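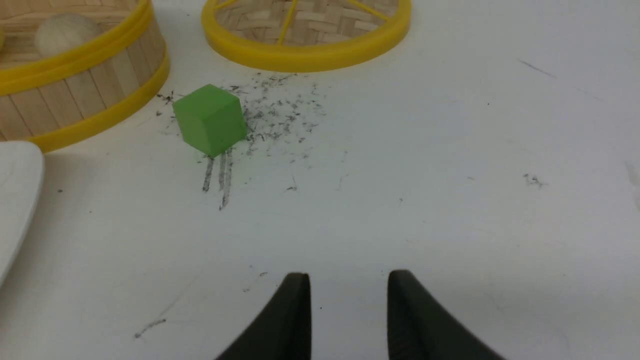
Table Sets Assistant (part time)
Brinholm Table Library, Gristov Street

Job type: Part time, hourly
Hours: 18 per week, daytime
Reports to: Jolán Rácz, Sets Manager
Start: July
Openings: One

About the job

Brinholm lends boxed table sets to preschools, after-school programs, senior day centers and beginner cooking classes. A set is a collection of small items that people can handle, sort, stack, carry and put back. Our steamer sets have bamboo baskets, trays and dumplings. Our block sets have cubes and balls. Mixed sets have some of each. We keep 89 sets in circulation.

We are looking for an assistant to unpack sets when they come back, check what is in them, clean what needs cleaning, lay them out on the tables for visiting groups, and pack them again for the next borrower. Most of the work is done standing at a table with the items in front of you. It is steady and fairly quiet, and a good share of it is repetitive.

The job was previously split between two staff members who also worked the front desk. We are now making it a separate position, so there is no desk duty and no phone to answer except the one in the packing room.

What you will do

Open returned boxes and match the contents against the card in the lid. Cards are updated by hand. If an item is missing, you write it on the return slip and put the slip in the tray by the door.

Check bamboo items for splinters, loose strips, cracked slats and lifted weaving. Run a cloth over the inside of each basket as well as the outside. If the cloth snags, the basket goes on the repair shelf.

Check plastic rims and rings for splits and see that they still sit tight against the bamboo. Rims that have come away from a basket can usually be pressed back on. Rims that have split are replaced, and the replacements are in the flat drawers under the window, sorted by size.

Wipe down cubes and balls. Plain wooden balls get a barely damp cloth and are left out to air before they go back in the box. Do not soak them.

Clean the white tabletops at the end of each session. Pencil and graphite come off with a soft eraser first and then a damp cloth. Going straight to the wet cloth spreads the gray across the table. Sliding a block over pencil dust leaves streaks too, so lift items off the table before you clean.

Lay out tables for group visits, following the layout sheets. A sheet shows which basket goes where, whether lids are on or off, and which small items start outside the baskets. Some layouts are meant to look untidy. Please follow the sheet even when you would have arranged it differently.

Reset tables between groups. There is usually a half hour gap, and sometimes less on Mondays.

Pack outgoing boxes. Heavy items on the bottom, baskets nested only with baskets of the same type, lids and trays upright along the side, small items in the cloth bag. 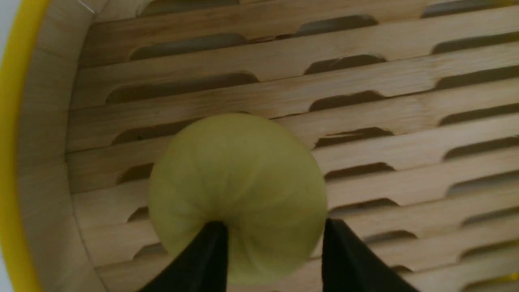
Dumplings get their own checks, and new staff tend to find them the slowest part of the job. Look at the pleats, where the folds run in to the pinched point. Dust and lint collect there before they show up anywhere else. Use the dry brush, working outward along the folds. Look over the smooth side under the lamp for scuffs. A light scuff is fine for lending. A dent or a tear is not, and the piece comes out of the set.

The slots in the steamer floors need the narrow brush. Turn the basket over and tap it on the mat first, then brush the slots one row at a time. It is easy to skip a row. Jolán will show you how she keeps track.

All dumplings in the lending sets are for handling only. Nothing on our tables is eaten, and food for cooking classes is supplied by the class and kept out of our rooms. If a set comes back from a cooking class smelling of food, hold it and tell Jolán before you clean anything.

You will also

Keep the repair shelf in date order and bring it to the weekly repair hour.

Mend small things yourself once you have been shown how. This includes re-gluing a strip, sanding a rough edge, and swapping a rim. Larger repairs go out to the Szalai workshop on the next block, and you may be asked to walk a box over.

Reorder brushes, cloths, erasers and labels through the Miler account. The order form is one page.

Write short notes on what breaks and what comes back dirty. We use these when we decide what to buy next. A note can be a single line. "Yellow rim loose again, set with the shallow trays" is a perfectly good note.

What we need from you

You must be able to stand for most of a shift, with breaks. A high stool is available at the cleaning table but not at the layout tables.

You must be able to lift and carry boxes weighing up to 30 pounds. Most boxes are much lighter. The exceptions are the large block sets, and there is a cart for those.

You need good close vision, with or without glasses, and hands that are comfortable with small items.

You need to be able to tell similar colors apart, or have a way of working that gets you to the same result. Several sets include two greens that are close to each other, a light grass green and a yellower one, and they get mixed up in returns. If you have a color vision difference and want to talk about how this would work, call before you apply. We can label more than we do now.

You should be able to follow a written sheet and write a clear note in English. Other languages are welcome and useful with visiting groups.

Experience in a toy library, school, commercial kitchen, museum store room, thrift store sorting room or warehouse would help. It is not required. We have hired people from food service and from a plant nursery and both worked out well.

What you do not need

A degree. A driver's license. Teaching experience. You will be in the room while groups are using the tables, and people will ask you things, but group leaders run their own sessions.

Schedule

Shifts are Monday through Thursday. Three are five-hour shifts starting at 9 a.m. The remaining three hours are on Thursday morning, when the repair hour takes place. We do not open on weekends. Extra hours come up before the school year starts, and they are offered, not assigned.

The first 90 days are a trial period. For the first two weeks you will work beside Jolán at the same table. After that you will have your own table and she will spot check finished boxes. Expect to have boxes handed back to you during this time. Everyone does.

Pay and benefits

Pay is hourly and is set on the same scale as our front desk positions. The current rate sheet is sent to every applicant before the interview, so please look at it before you agree to a time. Part-time staff receive paid sick leave and paid holidays when the library is closed. Staff may borrow sets at no charge.

We supply aprons, cloths, brushes and a desk lamp. Closed-toe shoes are required and are not supplied.

The workplace

The packing room and the table room are both on the ground floor with no steps between them. The table room has white-topped tables with rounded corners, fixed at one height. The cleaning table in the packing room can be raised and lowered. The rooms are bright. The packing room gets warm in the afternoon in summer and we run a fan.

Sanding is done next to the extractor and takes up very little of the week. If you have a strong reaction to bamboo or wood dust, please raise it with us early. There is also a faint smell from the bamboo in the storage aisle, stronger when new baskets have just been delivered.

There is a staff kitchen with a fridge and a microwave. Street parking on Gristov Street is limited in the mornings. The bike rack is behind the building and the gate is unlocked from 8:30 a.m.

How to apply

Send a short letter and a list of past jobs, paid or unpaid. One page for each is plenty. In the letter, tell us about a time you had to do the same small task many times over and how you kept the last one as good as the first. Any kind of task will do.

Applications can be left at the front desk in an envelope marked Table Sets or sent through the contact form on our website. Address them to Jolán Rácz.

Applicants we would like to meet will be asked in for an hour. Part of the hour is a conversation. The rest is a paid practical at the cleaning table: you will be given one returned steamer set with its card, and asked to check it, clean it and write up what you find. There will be a few faults in the set. You are free to ask questions while you work, and you may take notes. Speed is not scored.

Tell us if you need anything set up differently for the practical, such as a chair, a different lamp, a magnifier or a larger printed card.

We reply to every application. The opening stays posted until it is filled, and applications are read in the order they arrive.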